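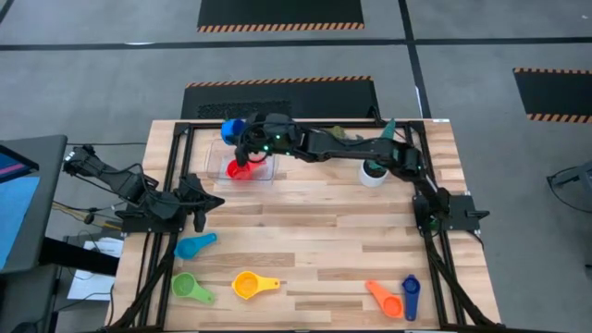
Foro Calonbridge - Cocina y almacenaje - Orden y organización

Guardar medidores de colores en un recipiente transparente: ¿sueltos, anidados o colgados?

Publicado por tapa_rosca en diciembre

Tengo un juego de medidores de plástico, cada uno de un color, con cuenco redondo y mango plano y largo. Hasta ahora estaban en un cajón, mezclados con espátulas y coladores, y para encontrar uno concreto había que vaciar la mitad. Quiero pasarlos a un recipiente rectangular transparente, sin tapa, que quede sobre la encimera de madera junto a la harina y el azúcar.

El problema es el mango. Si los meto tumbados, los cuencos ocupan el fondo y los mangos se cruzan. Si los meto de pie, vuelcan hacia un lado en cuanto saco uno. He visto dos recipientes que me encajan, uno de Skerkari y otro de Jindis, y el de Skerkari es algo más estrecho.

Dudas concretas:
- ¿Conviene anidarlos todos o dejar fuera los de uso diario?
- ¿Qué medida interior hay que mirar, el largo total del medidor o el diámetro del cuenco mayor?
- ¿Sirve de algo el color para ordenarlos o es mejor ir por capacidad?

La encimera es de listones encolados y la aceité hace poco. Prefiero no taladrar nada.

2 respuestas
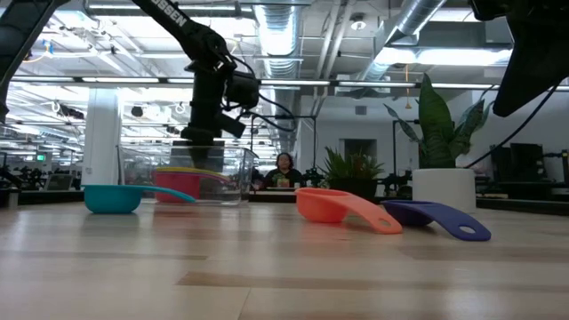 Tiempo de lectura: 4 min

bandeja_inox

La medida que manda es la diagonal interior de la base, si los vas a tumbar, o el diámetro del cuenco mayor, si van de pie y anidados. El largo total solo importa cuando el recipiente tiene tapa. Sin tapa, el mango puede sobresalir por el borde sin inconveniente, y además facilita cogerlo.

Procedimiento que uso:

Se vacía todo sobre la mesa y se separan los medidores con los mangos sin cruzar. Se comprueba que cada cuenco entra en el siguiente sin forzar. En muchos juegos de plástico hay una pieza que no anida bien porque el nervio del mango tropieza con el borde de la de abajo. Esa pieza va aparte.

Después se introduce primero el cuenco mayor, con el mango orientado hacia uno de los lados cortos, y los demás dentro, por tamaño decreciente. Todos los mangos hacia el mismo lado. Si se alternan, la pila se separa y el conjunto ocupa casi el doble de ancho.

En cuanto a dejar fuera los de uso diario: yo no lo haría. El medidor que se queda en la encimera acaba en el fregadero, luego en el escurridor, y la serie vuelve a estar incompleta. Con un recipiente abierto el tiempo de acceso es el mismo.

El color sirve si cada color corresponde siempre a la misma capacidad y no mezclas juegos. Compré dos juegos Rissanen con una temporada de diferencia y el azul de uno no era la misma medida que el azul del otro. Desde entonces me fío del número grabado en el mango. Si el grabado no se lee, rotulador permanente en la base del cuenco, por fuera, y repasarlo cuando se borre.

Sobre la madera aceitada: guarda los medidores secos. Un recipiente de fondo plano con agua debajo deja un cerco rectangular que luego hay que lijar. Cuatro topes de silicona adhesivos en las esquinas bastan para que circule el aire.

Editado: preguntan por el peso. Mi recipiente con el juego completo y las cucharas pequeñas da 680 gramos en la báscula. Se mueve con una mano.

A 14 personas les ha resultado útil

mesa_de_pino

Cuélgalos. Si el mango tiene agujero en la punta, para eso está. Una barra con ganchos y listo, el recipiente solo acumula migas.

A 2 personas les ha resultado útil

Comentarios a esta respuesta

tapa_rosca: Gracias, pero he puesto que no quiero taladrar. Y debajo del armario no me cabe una barra, tengo ahí la regleta de la luz.

mesa_de_pino: Hay barras adhesivas. Aguantan de sobra un juego de plástico. Mira que la superficie esté desengrasada antes de pegar, con alcohol, no con lavavajillas.

bandeja_inox: El adhesivo sobre melamina va bien, sobre azulejo con relieve no. También se puede pasar una anilla abatible por los agujeros y dejar la serie entera dentro del recipiente, unida. El inconveniente es que para usar uno hay que abrir la anilla o ensuciar los demás - a mí me duró una tarde.

tapa_rosca: Me quedo con el recipiente, entonces. He medido el de Jindis y tiene 200 mm de lado largo por dentro. El cuenco mayor entra con holgura y el mango asoma. El de Skerkari lo descarto. Mangos todos hacia la derecha y el que no anida, suelto al fondo. Me falta poner los topes.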